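Keeping a Whiteboard Clean: Tips for Kitchens, Workshops and Home Offices

Posted March 28, 2025
Filed under Cleaning, Herby Home Notes

Most whiteboards that get thrown out still have years left in them. The surface looks gray, old writing shows through the new, and the eraser only moves the ink around. In most cases the board has a film on it from dried ink and the wrong cleaner, and the film comes off.

What you have

Check the surface before you buy anything. Cheap boards are melamine, which is slightly porous and stains first. Better ones are painted steel, and the best are porcelain on steel. A magnet tells you if there is steel in it. Tap a steel board and it feels cold and hard under the knuckle; melamine sounds dull. Glass boards clean like a window and you can skip most of this page.

Melamine lasts a few years with daily use. Once the coating has worn through, no cleaner will bring it back, though you can cover it with a stick-on dry-erase sheet.

Daily wiping

Wipe the board the same day you write on it. Ink that sits overnight comes off fine. Ink that sits for a month needs work. Use a dry microfiber cloth and go top to bottom in straight strokes. Circles spread the dust into the corners.

Felt erasers load up quickly. Take yours outside and knock it against a step, or run a vacuum hose over it. If it has gone shiny it is done. A clean cotton sock over your hand works as well as anything sold for the purpose.

Weekly cleaning

Mix one part rubbing alcohol with one part water in a spray bottle and label it. Spray the cloth, not the board, so nothing runs down behind the frame. Wipe, turn the cloth over, wipe again with plain water, then dry. The water step matters. Leftover cleaner of any kind makes the next marker drag and skip.

Open a window, and don't do this next to a lit stove.
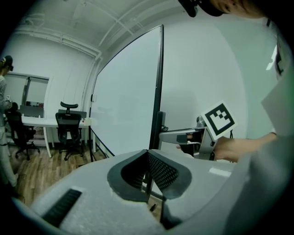
A reader, Dasodari, writes that alcohol ruined the finish on a melamine board after one winter of weekly use, and that a drop of dish soap in a bowl of warm water did the job on the replacement with no damage. Soap takes longer and you have to rinse twice, the letter goes on, but the board still wipes clean.

We would go along with that for melamine. Keep the alcohol for steel and use it on melamine only where there is a stain. Dish soap should be the plain kind, with no lotion in it.

Ghosting and permanent marker

For faint old writing, go over the lines with a fresh dry-erase marker, let it sit for a few seconds and wipe. The solvent in the new ink loosens the old. The same trick takes off permanent marker nearly every time. It uses up a marker, so keep a nearly finished one in the drawer for this.

If that fails, put alcohol on a cotton pad and hold it on the spot before rubbing. Leave these things in the cupboard:

Scouring powder and scrub sponges
Steel wool, even the finest grade
Baking soda paste, which scratches more than people think
Furniture polish and car wax
Window cleaner with ammonia on painted steel

Wax does make a tired board look good for a week. After that the ink beads up and you have to strip it.

Markers

Store them flat. Standing tip up dries the tip, and standing tip down floods it. If one has gone pale, cap it and leave it tip down overnight before you throw it away. Red and green tend to stain worse than black and blue, so save them for things you will erase soon.

Buying them in boxes of 12 or 18 is cheaper, but they do dry out on the shelf. A house with one board doesn't need the big box.

Placement and stands

Keep a board out of direct sun, which bakes the ink on. In a kitchen, hang it well away from the range. Grease in the air settles on the surface and marker won't write over it. If yours is already greasy, start with dish soap and go to alcohol after.

For a board on a stand, tighten the leg clamps every couple of months and check that the feet are all down on the floor before you lean on it to write. Rubber feet pick up grit, so wipe them when you mop. In a shop, sawdust collects along the bottom edge and in the tray. Brush it out before wiping or you will drag it across the surface.

When you put a board away for a season, clean it first, dry it well and stand it upright with an old sheet over it. Ours goes into the back hall in November and comes out again when the seed orders start.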